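Lakex-Besetzungsliste: Wer spielt wann mit?

Der Datensatz führt 447 Rollen aus 9 Staffeln der Krimiserie »Erkness« auf, dazu 971 Einträge zu Auftritten. Grundlage sind die Abspänne. Pressetexte von Trudetel haben wir nur zum Abgleich genommen – dort gilt jeder Ausstieg erst einmal als »Pause«.

Spalten: rolle, staffel, folge, status, quelle. Trennzeichen ist das Semikolon.
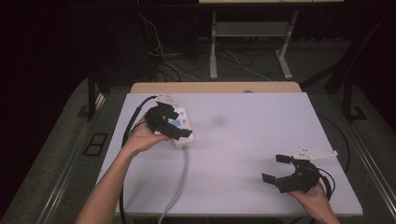
Bei status ist Vorsicht angebracht. »Hauptcast« heißt nur, dass der Name im Vorspann steht. Kommissarin Kwiatkowski wird in Staffel 6 durchgehend so geführt und hat in drei Folgen keine einzige Szene. Wer daraus Bildschirmzeit ableiten will, sollte es lassen.

Bekannte Lücken: Komparsen fehlen, Rückblenden sind uneinheitlich erfasst. Ob das Crossover in Staffel 4 mitzählt, ist weiter offen.

Korrekturen bitte mit Folgennummer und Timecode. Fanwikis reichen als Beleg nicht.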